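Astholm Table Settings: read me first

Hello, and thank you for stopping by! Astholm is a small collection of photos and notes on laying a table for drinks, put together by Njoroge Kimaro and Mutua Magesa over a good many pots of tea. It holds 200 photos in 34 folders, with one text file of notes in each.
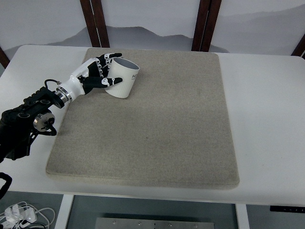

We're fond of plain cups and thick felt mats, so expect plenty of both. File names start with the cup, then the mat, then the table (we did try it the other way, and it was a muddle). Folder 6 still needs its notes typed up, sorry!

Please use anything you like for teaching or study, and do write to us if you spot a wrong label.

Last updated 16 Oct 2021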